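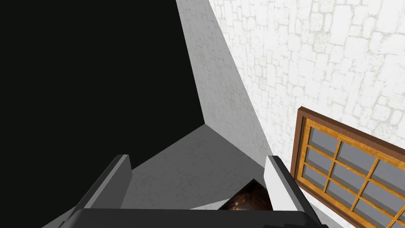
Warnetti: moving small objects in a simulated kitchen

Project report, second-year robotics module
Niilo Toivonen

1. What the project was

I had 12 weeks to get a simulated arm to pick things up from one place and put them down in another, using mainly the view from a camera mounted at the wrist. The module gives everyone the same arm and the same simulator, Poltard, and leaves the choice of rooms and tasks to the student. I called mine Warnetti, after the name I had given the folder on the first day and never changed.

I set four tasks. Each one starts with the gripper open and ends when the object has been released at the target and the arm has moved clear. The objects and the layout of the room change between runs, so a fixed list of arm positions is not enough.

2. Setting up

The first weeks went on the room. Poltard comes with walls, floors, windows and worktops that can be swapped around, and each surface can be given a different texture. I kept the changes small at first and only let the simulator choose freely once the arm could do the simplest task in a plain room.

The wrist camera was more awkward than I expected. It turns whenever the wrist turns, so a wall that was upright a moment ago may be leaning, and a window can end up mostly outside the picture. The fingers are always in view. My early version of the software treated their edges as edges in the room, and the arm would stop in mid-air to avoid itself. I fixed this with a mask over the area the fingers can reach.

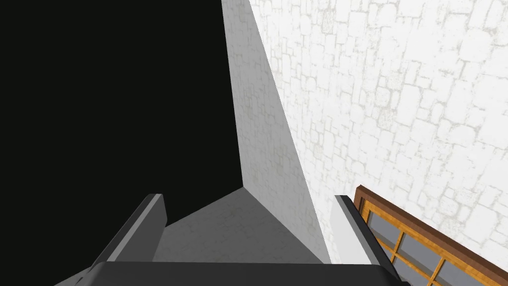
Figure 2. Wrist view with the gripper open; stone wall and part of the window beyond.

The other trouble was the space outside the room. Poltard draws it as plain black. My depth estimate gave nonsense values there, sometimes very close and sometimes very far, and the planner believed them. I now throw away any large area with no texture at all before the depth step. It is a crude rule and it would probably fail on a real black worktop, but it worked well enough here.

3. Control

The arm moves in short steps. At each step the software looks at the wrist view, guesses where the object lies relative to the fingers, and moves part of the way there. When the guess stays steady for long enough, the gripper closes.

I tried two ways of training the guess. The first used only pictures from successful runs. The second added pictures from runs I had stopped by hand because the arm was heading for a cupboard or a wall. The second was clearly better near furniture, where the view is often half filled by a single panel and there is little else to go on.
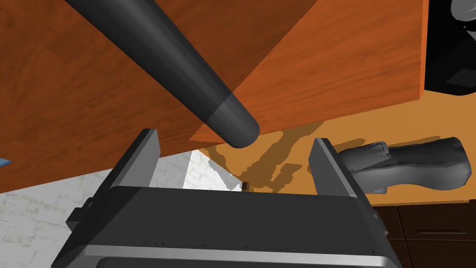 Shadows were a separate problem. A dark patch on a worktop can look a lot like an object from above, and the arm twice tried to grip one. Riis, who was working on the same module, suggested training with the light moved between runs. I did that for all the tasks and left it on. Training took longer, but I would do the same again.

Tall or tapered objects need the fingers to come in level. If one finger arrives first, the object tips and the run is lost. I added a check that compares the gap on each side before closing – a few lines of code, and the most useful change in the whole project.

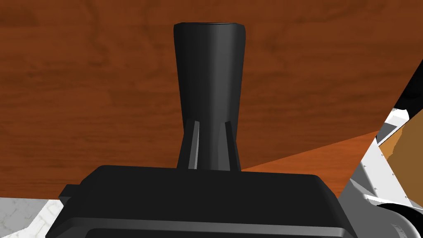

4. Testing

I ran 74 test runs with the final version, spread over the tasks and with rooms it had not been trained on. Small objects in open space were the easiest. Most failures came when something large hid the object late in the approach and the software went on trusting an old guess. I spent a Sunday going through those recordings and could not find a quick cure.

5. What is left to do

The software should back away when it loses sight of the object. At present it only waits. A second, fixed camera would help too, and Collov, the group's shared code library, already has support for one. I ran out of time to connect it.

The code and the settings for each task are in the module folder, with a short note on how to start a run.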